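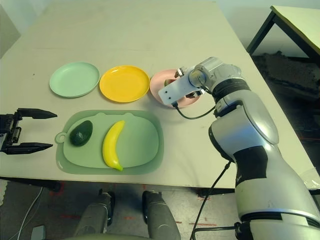
Receipts for household goods should be sorted once a month, before thermal paper has time to fade. Do it at a table with enough room to lay every slip face up. Each category needs its own place, and colour is quicker to follow than labels: three plates in a row, one green, one yellow and one pink, will take returns, guarantees and discards. Keep to the same colours every month. A slip that fits none of the three goes in with guarantees until the next sort.

## Returns

Write the last return date on the front of the slip in pencil. Ink from some pens reacts with the coating. If the shop gives no date on the receipt, check its website and note what it says, along with the day you looked. Clip the slips in date order, earliest on top.

Anything paid for by card should be matched to the statement before it is filed. Put a tick beside the amount on both.

## Guarantees

Photocopy or scan any receipt over £100 on the day of purchase. Staple the copy to the guarantee card and write the serial number on it. Serial numbers on large appliances are often at the back, and it is much easier to read them before the thing is pushed against the wall.

Registered guarantees usually produce an email. Save it in a folder named after the appliance, not the shop. My Vestley kettle was bought in Rullcombe and registered under a different trading name, and the message took 19 minutes to find.

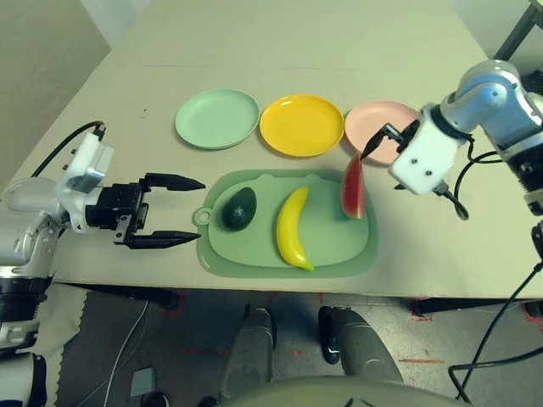 Marlina Mangundap writes that she files by room instead, with one envelope for each, and has found this faster when something breaks. She also puts the month the cover ends on the outside of the envelope, and goes through the lot every March.

Filing by room works well for appliances. It is less use for returns, where the date matters more than the place.

## Discards

Food and petrol slips can go once they agree with the statement. Shred anything showing part of a card number. Thermal paper should be kept out of the paper recycling unless your council says it is accepted.

Card statements are kept for 12 months in one folder, newest at the front.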